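FOR IMMEDIATE RELEASE
10th June

**Postance Foods to open fruit and veg hall at Eller Wharf, 12 stalls, doors at 9**

Postance Foods is opening a new fruit and veg hall at Eller Wharf this month. Twelve stalls, all let. Growers from the Eller valley plus two importers. Entry free, dogs on leads fine.

The hall takes over the ground floor of the old Saber rope works, empty for years. 3376 square feet, new roof lights, new drains, original brick kept where it was safe to keep. Fit-out by Fusix, who also did our Market Street shop in April. Work finished on budget and a week early.

What's on sale: soft fruit, salad, roots, herbs, eggs from one stall. Loose by default, paper bags at every till. Bring your own tubs if you like, stallholders will weigh them first. Wonky and slightly bruised stuff goes on the bargain bench after 3pm, priced by the bowl.
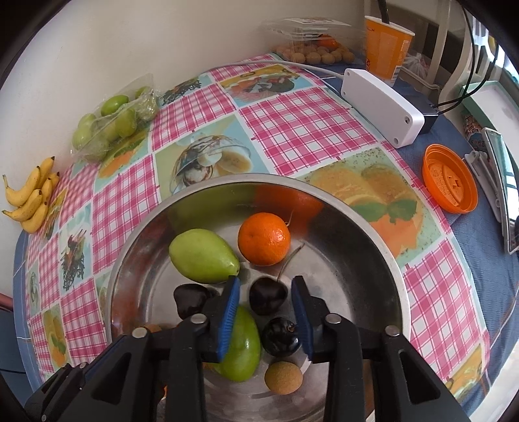
*Mandarin and dark plums in a steel bowl.*

Fruit bowls for offices and schools can be ordered from opening day. Small, medium, large. What goes in depends on the week, so no fixed list, but tell us about allergies and we will work round them. Delivery inside the ring road is free on orders placed by noon the day before. Outside it there's a charge of £5.

Postance Foods said: "We wanted somewhere you can buy two carrots and a plum and not feel daft about it. The stallholders have been very patient with us over the drains."

Parking: none on site, use the Wharf Road car park. Bus stop oposite the main gate. Step-free entrance is on the canal side, toilets likewise. The cafe unit is not open yet, we will send a seperate notice when it is.

Press welcome from 8am on opening morning, please email first so the gate has your name. Interviews with growers by arrangement, mornings are best.

**Notes to editors**

- Postance Foods runs five shops and the Eller Wharf hall.
- Opening hours 9 to 5, closed bank holidays.
- Floor plan and stall list on request from the Postance press desk.

ENDS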